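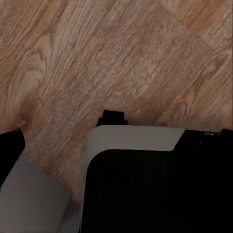 I started collecting in December with a target of 1,000 episodes and a spreadsheet. The spreadsheet is still going. The final count is 1,066, and 119 of those are now in a folder called "no".

All of it is simulated. The scenes come out of Hellotik, and I drive the arm by hand from my desk, usually after eight in the evening when the house is quiet. One episode is one attempt at one task, saved with the wrist camera view and the joint positions.

Most of the 119 went out for dull reasons. I paused too long, or I started recording before I had decided where to go. A policy trained on pauses learns to pause. Vilém Kolář told me this early on and I kept the slow ones anyway, then spent two evenings taking them out again.

I also changed how I look at the floor. My first batch used a single wood texture, and the model from that batch, which I named Lukáč, got lost on any other one. Now the floor and furniture finishes change between sessions. The plank direction changes too – I had forgotten that at first.

Close views of furniture edges were the other gap. From the wrist, a dark upright against a pale floor fills most of the view, and there is very little to tell you how far away it is. I recorded more slow approaches to edges like that, with the fingers on either side.

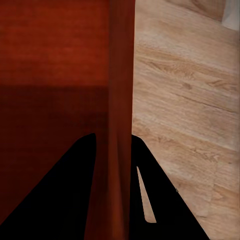
What I'm changing for the next set

Shorter sessions, for one. My episodes get sloppy after an hour. I'm also writing the task label before I record, and I've cut the list of tasks to 7 so that each one gets enough attempts. The rejected folder stays on the disk for now, in case I want to train something to spot bad episodes.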